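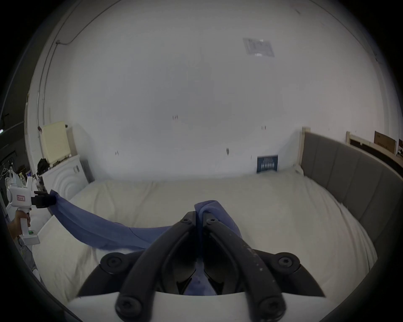 The summer we stopped sleeping

July 8, 2022

In Ascombe the heat arrives by the river. All day the water is pleasant to look at, and in the evening it gives back everything it has taken from the sun, so that at midnight the streets of the old town are warmer than the fields outside. I moved here from a mountain country, where in July we still kept a wool blanket at the foot of the bed. My first summer in Ascombe I slept perhaps 4 hours a night and I believed I was ill.

I was not ill. My neighbors slept as badly as I did, only they had stopped talking about it. When I began to ask, in the bakery and at the bus stop, everyone had a method. One woman freezes a bottle of water and takes it to bed in a sock. The man from the shoe repair lies on the kitchen tiles until 3 in the morning and then goes back to his wife. A student told me she takes a cold shower in her nightshirt and lies down in it wet, a thing my grandmother would have called a sure way to the grave.

The doctors say something less exciting. To fall asleep, the body must let some of its heat go, and it does this mostly through the hands and the feet. If the room is too warm, the heat has nowhere to go, and we stay awake or sleep in short pieces. A cold shower feels wonderful, but for some people it wakes the body up. A lukewarm one an hour before bed is often the better choice. Wine does not help, I am sorry to report.

The houses have their part in this too. The older ones on Tsikata Street have thick walls, high ceilings and shutters on the outside, and the people who live there close everything at breakfast and open it again after dark. They do it without thinking, as one brushes the teeth. The newer apartments on the hill were built after 2000, with large windows toward the west and blinds on the inside. An inside blind stops the light, but the heat is already in the room with you. I rent one of these apartments. The view is excellent.
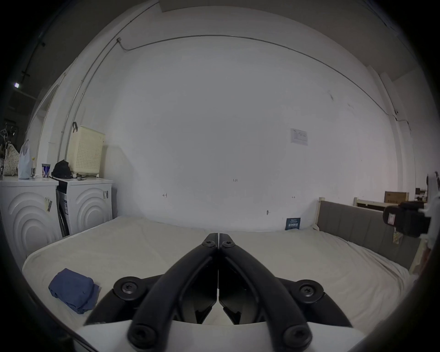

A plain white cover on the mattress, a blue cloth on it.

Then there is the matter of what we lie on. Barnetti, the linen shop behind the market, has sold sheets to this town for 60 years, and in the window there is now a handwritten card which says "For the hot nights, ask inside." I asked inside. I was shown linen, which is rough at first and becomes soft with washing, and a light cotton in a simple weave, which costs much less. The smooth, shiny cotton that looks so cool in a hotel is woven more tightly and often holds the warmth. I was also told, quite strictly, that I should not use fabric softener, and that a thick foam mattress can undo the work of the best sheet. I bought the cotton. The linen I visit sometimes.

Not everybody in Ascombe wants to fight the heat in the bedroom. At Flukitz, the café by the lower bridge, the owners have moved their closing time to one in the morning until the end of September, and the tables on the water side are full of people who have given up on sleep and ordered lemonade. Children are there as well, in pajamas. In my first year I found this shocking. Now I see that the town has an old arrangement with its summer - you sleep a little at night, a little after lunch, and you do not make important decisions in between.

The nap is the part I still cannot do. I lie down at two with the blinds closed, I hear the scooters on the hill, and I think about my work. My neighbor across the landing says it took her own mother, who also came from the north, many summers to learn it. In the meantime I have bought a small fan and put it near the window after sunset, facing out, so that it pushes the warm air into the street. With the kitchen window open on the other side, a little wind comes through the whole apartment. Last week I slept until six.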